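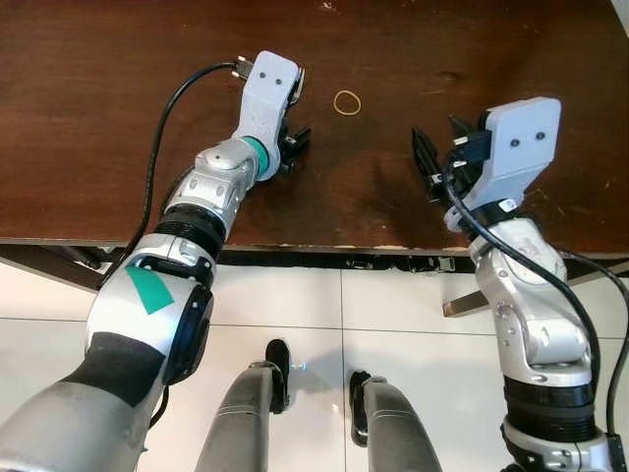 *3 min read · Updated 2023-12-24*

# Can a robot do the chores yet?

Short answers to the questions readers send us most, at home and in small shops. Prices and models change fast, so we stick to what kinds of work the machines can and can't do.

## Can I buy a robot today that does general housework?

No. You can buy a machine that vacuums, one that mops, and one that cuts grass. Two-armed robots that pick up, sort, and put away are still mostly in labs and pilot programs.

## Why is a rubber band harder than a box?

A box keeps its shape. A rubber band lying on a table is thin, low, and soft, and it changes shape as soon as something touches it. The fingers have to come down almost to the wood without jamming into it, then close on very little material. If the job is to stretch the band over something, two grippers have to pull against each other by the right amount. People do this by feel. Many grippers have little or no sense of touch.

## Do two arms help?

For some jobs, yes. Folding, opening a bag, and banding a bundle all need one hand to hold while the other moves. The cost is more planning, and a new way to fail: the arms can get in each other's way.

## What about legs?

Legs are useful on stairs and over door sills. For work at one table they add little, and a fixed stand or a wheeled base is cheaper to run.

## Which chores are closest?

- Moving firm items of similar size from one bin to another
- Wiping a clear, flat surface
- Loading parts into a machine, where the parts arrive the same way each time
- Folding towels, slowly

## Which are furthest off?

Anything with tangled, sticky, or very thin things in it. Sorting a junk drawer is a good example – coins, string, batteries, and paper clips all need a different grip. Cooking a full meal is also a long way out.

## We run a packing bench. Is it worth a trial?

It depends on how much your work varies. Fikordale, a mail-order seed firm, timed its own bench before calling anyone. Out of 979 orders, 22 needed a step that staff thought a machine would get wrong. That was low enough to go ahead, and its trial with the integrator Rodolard starts in January. Bundling seed packets with rubber bands was left to staff.

## How fast are they?

Slower than a person at most handling jobs. A packet a worker bands in 2 seconds might take a robot about 7 times as long, and that's on a good try. Ask any seller for unedited video at normal speed, with the misses left in.

## Are they safe around children and pets?

Treat a robot arm as you would a power tool. Keep people out of reach while it moves, know where the stop button is, and route cables so they can't catch on anything. Check what the maker says about home use – many arms are sold for supervised work only.

## Should I wait?

For a home, yes. For a shop with one steady, repeated task, get a quote and see. Our Werix guide to floor cleaners covers the machines you can use now.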